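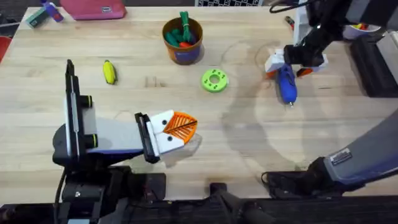

Cell 2 from the side camera, both arms over the table.

Bameo shared cell: software progress report to Hamik
Reporting period ending March

Summary

The bimanual control stack now runs on both arms in the Stubbs cell, and the planner and the perception service use the same message set. Two of the three items due this period are finished. The third, the grasp scorer, is late and we expect to hand it over in the next period. No change to the budget is requested.

Controller

At the start of the period each arm had its own controller process and the two kept separate clocks. Commands that were meant to start together drifted apart over a long run, and the logs could not be lined up without hand editing. We have replaced this with a single process that holds the state of both arms and sends to them on one tick. The old processes have been removed from the start-up scripts and will not be maintained.

The change took longer than planned. Most of the extra time went on the gripper driver, which blocked while waiting for a reply and held up everything behind it. It now runs in its own thread with a timeout. If the timeout is reached the arm holds position and the operator gets a message saying which side stopped and on which command.

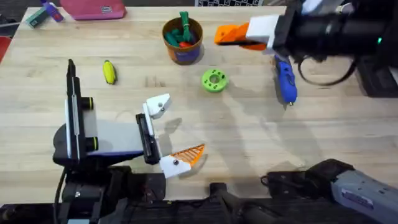

The planner treats the two arms as one system when it checks for collisions. Before this period it planned one arm with the other frozen as an obstacle, which was safe but meant that the second arm often had to wait for no good reason. The new check covers both paths over time. Cables are still not modelled. We keep a fixed margin around each wrist instead, and this rules out some reaches that the arms could make.

Perception

The object set was kept small so that faults could be traced. It includes a toy banana, a lime-green ring with holes in it, a blue glue gun and a round cup filled with green pieces. We logged 1289 planning requests against this set. Of these, 393 were refused by the planner. We have gone through the refusals and sorted them by cause:

Wrist margin too wide for the reach asked for. This is the largest group.
Pose estimate for the ring flipped between two answers from one update to the next.
Contents of the cup taken as part of the cup, so the planner thought it was taller and wider than it is.
Stale object list after a restart.

The stale list was a plain bug and has been fixed. The ring is symmetric enough that the estimator has no strong reason to prefer one rotation, so we now pass the symmetry to the planner and let it choose. The cup is still open. Splitting the rim from what sticks out of it works on some views and fails on others — we would like to spend more time on it before promising a date.

Wrist views

The wrist cameras are now read by the same service as the fixed camera. The fingers take up a good part of each wrist view, so they are masked out before segmentation, using the gripper opening reported by the driver. The mask is slightly too small when the fingers are closed and a thin line of orange sometimes gets through as a false object. The other arm is not masked yet.

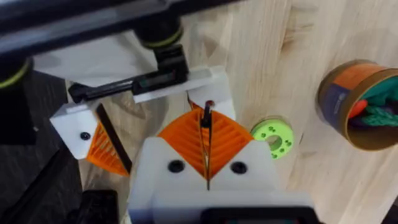 Tooling

The log viewer, Ernden, was released to the team on a Friday near the end of the period. It plays back commands, camera views and planner decisions on one timeline. There are 13 open tickets against it, mostly to do with slow loading of long runs. Export to the format Hamik asked for is working, but the column names still need to be agreed.

Next period

Finish the grasp scorer. Replace the fixed wrist margin with a simple cable model. Mask the second arm in the wrist views. Agree the export columns with Hamik.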